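Plirnerby Folk Dance Days
Progress report to the Fisora fund, 16th March

Program. Six groups have confirmed in writing. Ertürk has asked for a longer evening slot, and the running order has been redrafted to allow it. The parade is dropped – the street closure was refused.

Venue. The Rollside hall is booked for both days. Its license covers 300 seated, with no standing places at the rear. Stage depth is adequate for circle dances but tight for the two largest groups. 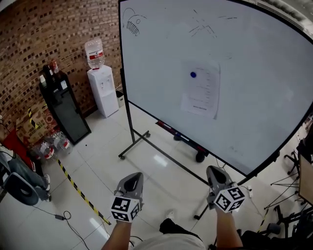
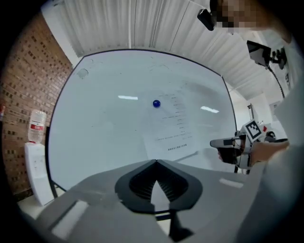
The reply from Rollside on the floor was that the sprung section can be extended toward the wings, provided the hall has the final stage plan before the end of March and hard-heeled shoes stay off the new panels.

Tickets. Advance sales stand at 533 across both days. Workshop places are slower, at 29.

Budget. Spending is within the grant. Musicians' travel is the one line likely to run over – quotes are still coming in. The second payment is requested on the agreed terms.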